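Bimeck y Nendov amplían su programa de recogida de ejemplos para manos robóticas

La empresa Bimeck y su socio técnico Nendov comunican que, desde mayo, trabajan juntos en un conjunto de demostraciones de manipulación con dos manos. El objetivo es que un sistema de aprendizaje pueda tomar, girar y colocar envases domésticos de formas diferentes. Las sesiones se realizan sobre una mesa con tapete verde, con botellas tumbadas en varias posiciones.

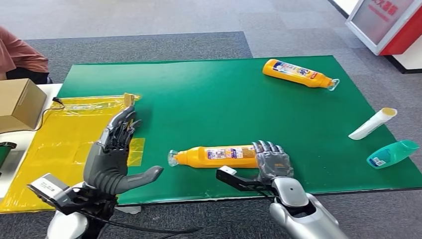 ¿Cuántas demostraciones se van a reunir?
La primera fase prevé 700 demostraciones, de las cuales 200 quedan reservadas para la evaluación y no se usan en el entrenamiento.

Cada demostración la dirige una persona a distancia, y se guardan juntos los movimientos de los brazos y las imágenes. «Para nosotros también un intento fallido tiene valor, siempre que esté bien anotado», explica Hildegard Engelhardt, directora del proyecto en Bimeck. Un equipo de 11 operadores se reparte las sesiones — cada uno trabaja como máximo dos horas seguidas.
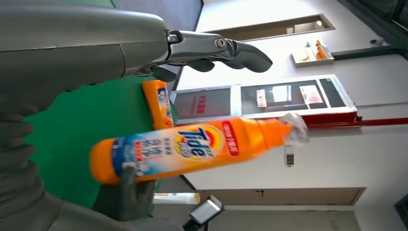
Una botella de detergente Tide en la mano robótica oscura, con la otra pinza abierta.

Nendov se encarga de revisar las grabaciones y de poner las etiquetas de inicio y fin en cada acción. Según Pascal Hollmann, responsable de datos, los envases lisos y redondeados son los que piden más variedad de ejemplos, porque el punto de agarre cambia mucho de una vez a otra.
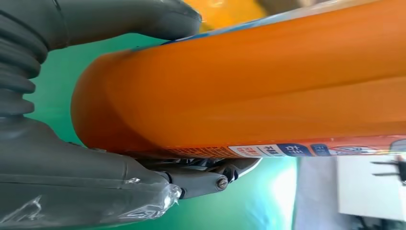 ¿Quién podrá utilizar los datos?
Los dos socios los usarán primero en el proyecto Mfinanga, y después se abrirá el acceso a grupos universitarios que lo soliciten por escrito.

La segunda fase empezará en las instalaciones de Flemmont e incluirá bolsas y cajas de cartón.

Contacto de prensa: Pascal Hollmann, Nendov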